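The second-chance business

Prarness have signed Teemu Rantala for next season, and we are invited to be moved by it. The club's statement uses the word "journey" four times. It uses the word "sorry" once, and that belongs to a sentence about ticket prices.

Rantala, you may recall, was let go by Whitlock after a string of messages about a team-mate's accent found their way out of a private group and into every phone in the paddock. He was quick and well liked by people with money, and he was out of a drive by the end of September. Eleven months on he is back, in a better car than the one he lost.

I have no wish to see a young man barred from his trade for life. Most people I know in touring cars feel the same, and some of them have said so loudly. What bothers me is how little anyone seems to have asked of him in the meantime. Prarness say he completed "a full programme of learning". I asked how long it lasted and who ran it. After two emails and a phone call I was told that it was online and that he had found it very useful.
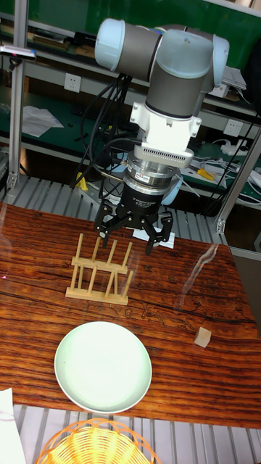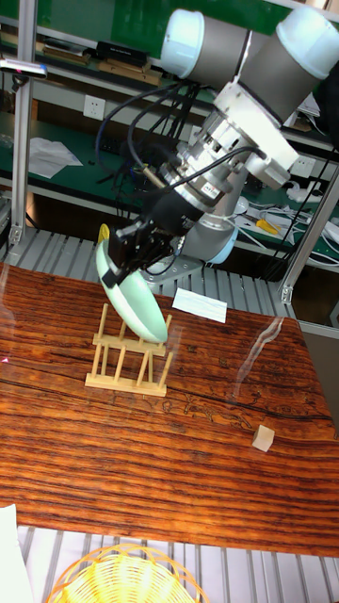

Imani Mbeki, motorsport columnist

The fans' petition to bring him back gathered 3,242 names, a figure the team has quoted in three separate press releases. A rival petition, asking Prarness to publish what the programme involved, stopped at 519. You will not find that one in the press pack. Neither number tells us much. Signing takes a few seconds, and popular drivers have more friends than awkward questions do.

Compare the case of a mechanic at Grendthorpe, sacked two winters ago for a remark in the pit lane that was no worse. No petition was raised for him and no champion spoke up on the radio. When I last heard, he was fitting tyres outside Briltville and had given up applying to teams. If the sport believes in redemption, it might look down the garage as well as into the cockpit.

The team-mate, meanwhile, has been asked about all this at every race. He has been polite each time. He told a room of us at Briltville that he would like to talk about his gearbox, and the next question was about Rantala.

Prarness expect 1,000 people at the launch, with 300 places kept for sponsors and their guests. There will be a film. Rantala will take questions afterwards, though they must be sent in the day before, and I have sent mine. It asks what he learned. I have been told it is under review.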